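31/10/2025

What a day! I have glaze under every fingernail and I don't care one bit. First full day of the candle and wax workshop at Jummont, and I've come home with six pages of notes, a sore neck and a bag of wicks I had no intention of buying.

I should back up. I've been wanting to learn batik since May, when I saw the Paredes cloths hanging in the hall at Ronard and stood in front of the blue one until Mom went off and got coffee without me. Jummont does the wax course and the dye course back to back, and the wax half starts with plain dipping, so you learn how the stuff behaves before they let you near fabric. I thought I'd be bored by that part. I was so wrong!

Lorcan Foley teaches it. He talks very fast and draws on whatever is closest, including my notebook, which now has a cross-section of a wick on the page where I'd written the grocery list. He spent the whole first hour on beeswax against paraffin and I could have listened for three more. Beeswax bends, paraffin cracks. If you want those fine dark veins running through the color, you want more paraffin in the mix. If you want a clean edge you go the other way. So simple, and I'd looked at those veins for months thinking somebody had painted them in with a tiny brush.
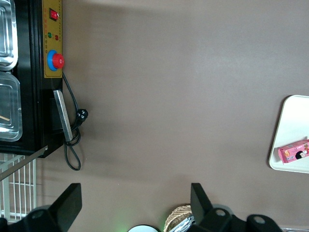
The two-tray unit on the brown table, red switch at the top of the yellow panel.

Lunch was soup at the place on Parov Street (barley, very good, too much pepper). Sat with a woman who has done the course before and came back for the dye half only, then signed up for both anyway. She showed me her sample book. One page was leaves, just leaves, each done with a different number of wax layers, and you could see the color getting deeper as you went across. I want to make a book exactly like that. I want to start it tonight but I have no cotton in the house except pillowcases.

Afternoon was our first go with the tjanting, the little pen with the spout. Mine dripped. Everyone's dripped. Lorcan says to hold a scrap of rag under the spout on the way over and to keep your arm moving from the shoulder, and by the fourth piece I had one line, ONE, about as long as my hand, that didn't wobble. I'm ridiculously proud of it. It's taped to the fridge.

Also learned: wash the cotton first, hot, or the sizing stops the dye. That explains the disaster with the dish towels.

30 minutes late getting home, trick-or-treaters already on the steps, so I dumped the entire bowl into their bags and ran the bath. Dye tomorrow. Must bring gloves, old shirt, the big jar with the lid, and ask about indigo.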